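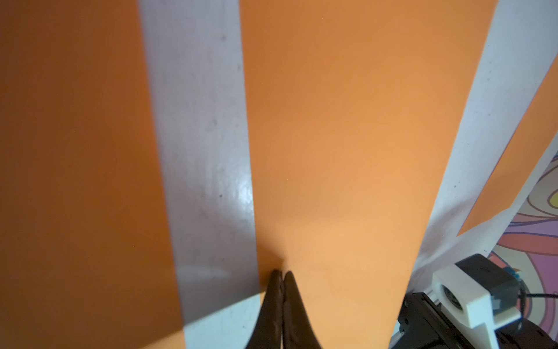

**Butwood, January 8, 2021** – The Butwood water district will replace 3,000 feet of cast-iron main under the east side of town beginning in March, the district's engineering office said in a notice to customers. The work affects 507 service connections between the Remo pump station and the rail line.

The existing pipe is six inches in diameter and was laid in two stages. Breaks on the older stage have become more frequent over the past four winters, and flow tests at the hydrants nearest the pump station fell short of the district's fire-protection standard. The new main will be eight-inch ductile iron with a cement lining.

Tsegaye Utility Contractors holds the contract. Crews will lay the new pipe alongside the old one, which will stay in service until the replacement has been pressure-tested, disinfected and sampled. Connections will then be moved over one block at a time.

"Customers should plan on one shutoff of four to six hours," said Chaltu Tufa, the district's project engineer. "If a valve fails to seat we may have to extend that, and in that case we will knock on doors."

Written notice will be left at each address 48 hours before a shutoff. After service returns, customers should run a cold tap for five minutes before using hot water. Discolored water is possible for a day or two and will normally clear with flushing.

The first phase covers 2,000 feet and is scheduled to take nine weeks. Through traffic will be detoured during working hours, with access kept open for residents, deliveries and emergency vehicles. The second phase includes the crossing under the rail line, where the pipe will be pulled through a steel casing – a permit from the railroad is still pending.

Service lines on the customer side of the meter are not part of the contract. Owners who want to replace theirs while the street is open can apply to inspector Robel Asfaw at the district office. The permit fee is waived for work inspected before the trench is backfilled.

Final paving will follow after the trenches have settled. Temporary asphalt will be maintained by the contractor until then.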